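손으로 집게를 쥐고 로봇을 가르친다, 대학 연합 동아리 Olix 인터뷰

세면대 앞에 선 학생 손에 회색 그리퍼가 들려 있다. 위에는 흑백 무늬 마커가 붙은 하얀 블록, 끝은 수도꼭지 쪽. 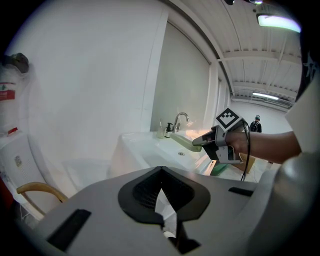 수도꼭지 하나에 306번

Olix는 로봇 조작을 공부하는 학생 동아리다. 올해 과제 이름은 Diltance. 세면대 주변의 생활 동작을 사람이 그리퍼로 직접 해 보이고, 그 기록으로 로봇 팔을 학습시킨다. 7월에 학생 대회 Stenach 본선이 있다. 시간이 별로 없다. 인터뷰도 연습 사이에 서서 했다.

왜 하필 세면대냐고 먼저 물었다. 기획을 맡은 학생의 대답은 짧았다. "대회 과제표에 '욕실'이 있었어요. 다른 팀은 다 주방으로 가더라고요. 컵 옮기기, 접시 쌓기. 저희는 수도꼭지 레버요."

레버가 생각보다 까다롭다고 한다. 크롬이라 반짝이고, 작고, 조금만 빗나가도 손가락이 미끄러진다. 지금까지 모은 레버 시연은 306개. 그중 쓸 만한 건 200개라고.

나머지는? "버렸어요. 제가 너무 빨리 움직인 것도 있고, 팔이 마커를 가린 것도 있고. 처음엔 아까워서 다 넣었는데 로봇이 제 나쁜 버릇까지 배우더라구요. 레버 앞에서 한번 멈칫하는 거. 그대로 따라 해요."

손목이 먼저 지친다

시연은 20개씩 끊어서 한다. 그 뒤엔 무조건 사람을 바꾼다. 수집 담당 학생 말로는 규칙을 정하기 전에 하루 50개를 혼자 한 적이 있단다.

"다음 날 젓가락질이 안 됐어요. 그리퍼가 무겁진 않은데 계속 들고 있으니까요. 케이블도 신경 쓰이고. 걸리면 그 판은 끝이라."

사람이 바뀌면 동작도 바뀐다. 키 큰 학생은 위에서 내려오고, 작은 학생은 옆에서 들어간다. 처음엔 이걸 통일하려고 했다가 그만뒀다고. 섞인 쪽이 비누통 위치가 달라졌을 때 더 잘 버텼다는 게 팀 설명이다. 다만 표로 정리한 건 아직 없다. "느낌은 확실한데 숫자로는 못 보여드려요. 보고서 쓸 때 혼날 듯."

조명 얘기도 길게 나왔다. 형광등이 수전에 비치면 영상에서 레버 윤곽이 날아간다. 블라인드를 올렸다 내렸다 하며 낮과 밤을 따로 찍는 중. 밤 데이터가 모자라서 요즘은 귀가가 늦다.

남은 한 달

코드는 Dağdelen이라는 이름의 저장소에 모아 둔다. 이름의 유래를 물으니 서로 얼굴만 본다. 만든 선배가 졸업했고 아무도 안 물어봤다고. 문서도 없다. 신입이 들어오면 일주일은 설치만 하다 끝난다.

제일 걱정되는 건 뭘까. 학습 담당 학생은 레버를 올리는 동작은 되는데 내리는 동작이 들쭉날쭉하다고 했다. "잠그는 걸 못 하면 감점이 커요. 물 틀어놓고 끝나는 거니까. 이번 주에 내리는 시연만 따로 모을려고요."

목표 순위는 말해주지 않았다. 대신 대회가 끝나면 모은 데이터를 공개하겠다고 한다. 라벨 정리가 먼저라 시기는 미정. 옆에서 누가 한마디 보탰다. "그 전에 파일 이름부터 고쳐야 돼요. '최종', '진짜최종' 이런 거요."

학기 중에도 신입을 받는다. 로봇을 만져 본 적 없어도 괜찮다고. 첫 달은 그리퍼 잡는 연습, 그 다음이 코드다. 이야기가 끝나자 다시 교대 순서를 정하러 갔다.

2019년 6월 13일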